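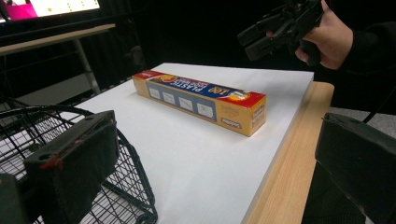
*Fig. 1. Boxed consumable at a bench station, handled with hand-held grippers.*

# Unit 7: Bench work before and after automation

August 1, 2021

Read this before the Stedlow site visit. The written exercise at the end is due the week after.

## The case

Stedlow packs small household orders for shops. Before the change, each packer stood at one bench and did the whole order: pick, check, box, label. The site handled 3000 orders in a normal week with 23 packers on the main shift.

The company hired Esari to automate part of the bench work. Esari started with boxed goods like the one in Fig. 1. A long carton of plastic wrap or bags has flat sides and is easy to name. It is also long for its width, so where it is gripped matters. Held near one end, a carton of that shape tips.

Packers were asked to do their usual moves with hand-held grippers, and those recordings were used to train the arms. Most of them had never been asked to explain how they pick up a box.

## What changed in the job

- **Pace.** Packers used to set their own order of work. The arm now sets it, and people fill in around it.
- **Skill.** Less lifting and placing, more checking. Packers handle the items the arm passes over: bags, soft packs, anything with a torn flap.
- **Space.** Benches were cleared and marked. Wire baskets, which packers had kept wherever they liked, were given fixed spots.
- **Talk.** Two people used to share a bench. Under the new layout they stand farther apart — several raised this in the first interviews.

In August the log showed 743 stops on one line. Many were short and were cleared by the nearest packer. Clearing stops was not in anyone's job description at that time, and it was not paid at a different rate.

## Terms

**Task allocation:** deciding which steps go to a person and which to a machine.

**Residual work:** what is left for people after the easy steps have been automated. See Giannakopoulos, section 7, in the reader.

**Demonstration:** a worker's own movement, recorded so that a machine can copy it.

## Exercise

Compare Stedlow with the Wostex case from the last unit. Wostex kept two people at each bench and automated only the labeling. Write one page on who does the residual work at each site and whether the job title reflects it. Bring a printed copy to class.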